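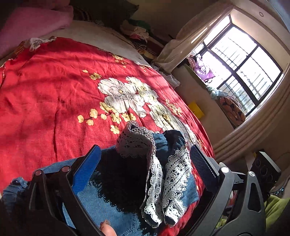 **Memach Student Robotics Forum > Course Projects > Garment Handling Unit**

**zpinter_instructor**
The garment handling unit of the Memach course enters its recording phase in November, and this thread is the place for questions about technique and grading. Each team is to submit 28 recorded grasps made with the hand-held gripper. Teams are asked to begin with items of mixed texture. A piece of denim with lace trim along a fold, held between the blue pad and the black pad over a printed bedspread, is a suitable level of difficulty. Plain towels will be accepted only for practice. Questions should be posted below and not sent by private message.

Zoltán Pintér, Course Instructor

---

**team_prirkent**
Thank you for the guidance. Our team requests clarification on lighting. The handbook states that recordings should be made "in even light," yet the posted picture shows strong sun and shadow across the red cover. Are we permitted to record beside a window during the day?

---

**zpinter_instructor**
Yes. The handbook wording dates from the bench unit and will be revised. Natural light is permitted for this unit.

---

**h_kelemen**
I must respectfully disagree with the decision above. In the bench unit, changing light was the main source of rejected recordings, and the teams concerned lost marks they could not recover. If sunlight is to be allowed, I would ask that every team record at least 3 grasps of the same item under a lamp, so that the results can be compared.

Hajnalka Kelemen, Lab Supervisor

---

**ekwueme_team_lead**
Our team supports the instructor's position. The final assessment will be held in furnished rooms, and a model trained only under lamps will be poorly prepared for it. We do see value in the comparison -- provided that it does not add to the 28.

---

**h_kelemen**
The comparison grasps may be included in the 28. I have no objection to that. My concern is with the record, and I would still prefer that direct sun be avoided on pale fabrics such as lace.

---

**zimano_2**
A separate question regarding hand position. In the picture, the tip of a thumb rests against the denim just under the lace. Our last submission was returned with the comment "hand in contact with item." Has the rule changed?

---

**zpinter_instructor**
The rule has not changed for graded work. The item must be held by the gripper fingers alone at the moment of the grasp. A recording with a thumb against the fabric would be returned in the same way as yours.

---

**team_prirkent**
May a returned recording be replaced, or is the mark final?

---

**zpinter_instructor**
Each team may replace 2 recordings. On the matter of light, I accept the supervisor's proposal in part: 3 lamp-lit grasps of one item are now required and count toward the total. Direct sun remains permitted -- on all fabrics, pale or otherwise. The handbook page will be corrected before the first submissions are due.

---

**h_kelemen**
Noted. I maintain my reservation about pale fabrics and will raise it again when the first results are in. Lamps may be signed out from the lab office until 4 p.m.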